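Sourdough, week whatever, and a few other bits

Quick one tonight, kettle's on and I've got to be up at 5.

So the starter is alive. Again. I really thought I'd killed it in August when we went up the coast and I left it on top of the fridge with the lid screwed down. Came home to grey water and a smell like nail polish. Poured the water off, kept a spoonful from the bottom, fed it rye for four days. Bubbles on day five. Tough little thing.

Flour

Switched to the Naseri baker's flour after the supermarket stopped stocking the one I liked. It's thirstier. My old recipe was 165 grams of water for the small loaf and that came out like a brick, so I'm up to 177 now and the dough is sticky but it behaves if you wet your hands. Don't add more flour on the bench!! I do it every time and every time I regret it.

Wholemeal still defeats me. Tried half and half, got a doorstop. The kids fed it to the chooks, chooks weren't that keen either.

Proving

Our kitchen is freezing from June on so overnight on the bench does nothing much. I've been putting the bowl in the oven with just the light on. Works well, untill somebody preheats the oven for fish fingers with the bowl still in there. Lost a tea towel and a whole dough that way. There's a sticky note on the door now.

Otherwise it's the fridge for 12 hours and bake straight from cold. Scores better cold too. I use a razor blade held in my fingers, no fancy handle, and yes I've nicked myself.

The tin question

Had a comment from Nicanor Herrera asking if you need a cast iron pot. No. I did mine in a loaf tin for a year with another loaf tin upside down on top, two bulldog clips. Bit ugly. Good crust. The pot is better but it weighs a ton and I've burnt my wrist on the lid twice — same spot both times, lovely scar coming along.

If you do go the pot, baking paper under the loaf, long enough to lift it out by. Trust me.

Shaping

Still my worst bit. Watched a heap of videos and they all have these floppy calm hands and mine looks like I'm wrestling a cat. What's helped is just doing less. Fold the sides in, roll it up, drag it towards me a couple of times so the skin goes tight, then leave it ALONE. Stone's a good surface for the dragging part, the dough grips a bit. On the old laminex at the last house it just slid about.
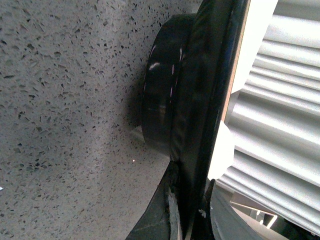
Other bits

Market at Odomlow is back on, I'm not selling, just going for the plums. Might swap a loaf for some if the lady with the jam is there.

Someone asked for the fruit loaf recipe. I will, I promise, I just have to work out what I put in it becuase I wrote it on the back of an envelope and the envelope went in the recycling. Sultanas, orange rind, a lot of cinnamon. Soak the sultanas in tea first.

Right, dough's in the fridge, bed.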